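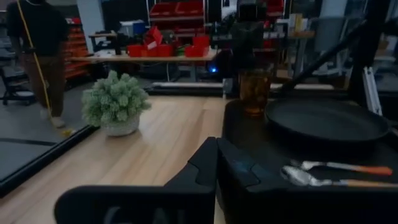

*Tray, skillet, a glass of what looks like iced tea and two spoons on the table at the Drurncombe open day.*

# What I brought home from the robot open day

The workshop at Drurncombe opens to the public one afternoon in August. I went for the robots and came back with three pages of kitchen and storage notes. The people who run the place have to set the same table over and over, and they've worked out habits that suit an ordinary kitchen just as well.

Sachiko Miyazaki ran the table demonstration. Kosmas Bakalis took questions about the storage. The tips are theirs unless I say otherwise.

## Setting out a tray

**Use a matte tray under shiny things.** A glossy tabletop throws back every ceiling light, and it's harder to see a clear glass or a wet patch on it. A plain black tray fixes that. My own tray was glossy, so I turned it over and use the underside.

**Heavy item first.** Put the skillet down before anything else, then place the glass behind it, away from the edge you'll be reaching over. Spoons go last.

**Lay spoons side by side, handles the same way.** Crossed spoons slide when you lift the tray. If you have a mix of handles, keep one color for stirring and another for tasting. An orange handle is easy to spot on black.

**Leave a hand's width between things.** Sachiko leaves room for the gripper fingers to open. Human fingers with an oven mitt on need more room than that.

**Don't carry a full glass on a tray with a pan.** Fill it after you set the tray down. If it has ice in it, stop an inch below the rim.

## Looking after a skillet

I asked what they do with the pans between sessions, because ours at home always seem to end up sticky.

1. Let the pan cool on the stove. Cold water in a hot pan can warp it.
2. Wipe out the loose bits with a paper towel.
3. Wash with warm water and a drop of dish soap. A soft brush gets into the corner where the base meets the rim.
4. Dry it right away with a towel you don't mind staining.
5. For bare cast iron or carbon steel, heat it on low for a few minutes, rub in a very thin coat of oil, then wipe it as if you'd made a mistake and want all the oil off again. Skip this step on nonstick.

The sticky feeling comes from too much oil in step 5. I had been using a tablespoon. A few drops will do a 12-inch pan.

Wooden spoon handles want the same thin-coat treatment with food-grade mineral oil, once a month if you use them daily. Keep them out of the dishwasher.

## Plants on a work table

A potted plant can live on a kitchen table if it stays in one spot, well back from where you work. Put a saucer or a cork mat under the pot, even one that looks dry. Water it at the sink and let it drain there. A textured white pot collects grease near a stove, and an old toothbrush with baking soda paste cleans it.

## Red bins and small drawers

Most of the storage at Drurncombe is open red bins on a bench and on shelves, plus a cabinet of small drawers against the back wall. Kosmas had a few rules for it:

- Bins are for things you grab by the handful. Drawers are for things you pick out one at a time.
- Label the drawer, then glue or tape one of the items to the front as well. You read the object faster than the word.
- Only stack a bin on another if the lower one holds things you rarely need.
- Once a bin is full, sort it before you buy another.

He has 31 labels still to redo. At home I tried the system on the junk drawer and the spice shelf. It worked well for batteries, picture hooks and twist ties, and badly for spices, which are better in a single layer where you can read the lids.

## Cords and floors

Run an extension cord along a wall where you can. If it has to cross open floor, use a bright one, yellow or orange, and tape down the whole length, including the plug end. Coil it up again when the job is finished.

A mat where you stand helps your feet more than new shoes do. Check that the edges lie flat.

## If you go

Come early in the afternoon, as the table demonstration fills up. Wear closed shoes. Paavo Huttunen is at the door and will lend you a pencil, but bring your own paper.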